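Draft three – the Praso pages

They took Aníbal Frade in February, outside the mill at Torres, with 13 others and one working rifle. No shots. A boy in a gray coat asked for his watch and he gave it, said thank you even. Stupid.

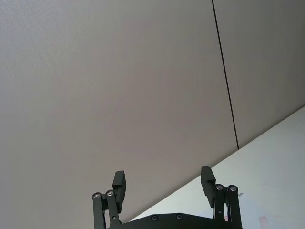 Four days on the train. Then Praso. Hut 138, fifty-three men, one stove that nobody had fuel for. Serrano had the bunk above and talked in his sleep about his sister Natália, her bread, her bad knee. Frade lay and stared at the partition. Pale gray, a bit beige if you looked long enough, no marks on it anywhere, just the one thin dark seam running down and leaning to the right. He knew that seam better than his wife's handwriting. Followed it down every night. Started again at the top.

Mornings – turnips. Then the quarry. Jaime Patrício kept a list of the dead on the inside of his belt, tiny letters, scratched with a nail. He was careful to get teh spelling right.

"Who's it for?" Frade asked.

"Whoever wants the belt."

The planes came over on a Tuesday. Not for them, for the rail yard at Triria, but the hill shook and the stove fell over and 2,000 men lay flat in the mud with their hands on their necks. After, quiet. A dog somewhere. Patrício was still face down and Frade thought he was being careful, he was always careful, so he waited a while before he touched his shoulder.

He wore the belt home. It was too big for him, he had to punch a new hole and it went straight thru the letter S.
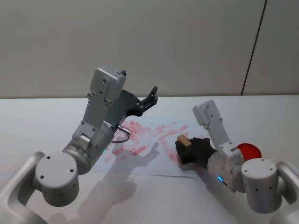
## Later, Grelora

The woman at the records office was called Setareh Bahrami. She had good gloves and a form.

"Occupation during the war?"

He thought about it. Put the belt on her desk.

"Can you read small writing," he said.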